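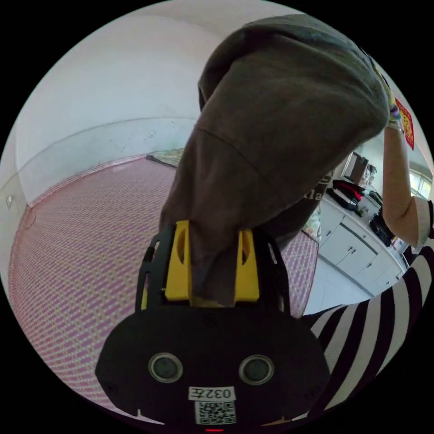
Shrink test, second batch — November

Home | Notebook | Fabrics | Dyes | Contact

Okay, so the Gemden fleece is driving me a little nuts. Washed the swatches at 27 degrees like Hortensia asked, line dried, and the cuffs still came up 6 mm short! The Trustero jersey (230 gsm, the heavy one) barely moved, so I'm using it for the hoodie body and buying ribbing separately.

Hortensia Gallardo wants eight more swatches before we order. Fine by me — need to cut them on the grain this time, I rushed the last lot.

Ask Olirano about lead times.

3 comments | 8 shares
Last updated: November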